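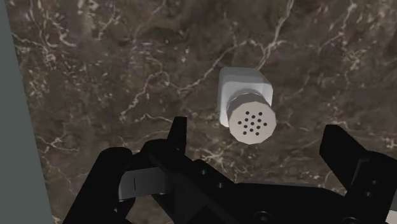

4. Sealing the Stone Top

Read this section completely before you open the sealer bottle. The Petbridge kitchen island is delivered with a polished stone top which has no protection from the factory. The sealer must be applied before the first use, and again every April.

You need: the bottle of Uvier sealer (in the box with the screws), two clean cotton cloths, mild dish soap, and gloves.

1. Take everything off the top, also small items such as salt and pepper.
2. Wash the stone with warm water and a little soap. Rinse two times.
3. Let it dry for 7 hours. Do not use a hair dryer.
4. Shake the bottle. Pour a small quantity on the first cloth, never directly on the stone.
5. Wipe in straight lines from the back to the front. Cover also the edges.
6. Wait 40 minutes, then polish with the second cloth until you see no more streaks.

CAUTION: Open a window while you work. Keep the sealer away from the gas stove and from children.

CAUTION: Lemon juice, vinegar and wine can leave dull marks even on a sealed stone. Wipe them immediately.

Note: One bottle is enough for nearly 73 square feet. Close it firmly and you can keep the rest for next year.

Note: If white spots stay after step 6, repeat steps 4 to 6 only on this area. If they do not go away, contact Tirkerley service and give the part number 503, which is printed under the top.

Continue with section 5, Adjusting the Doors.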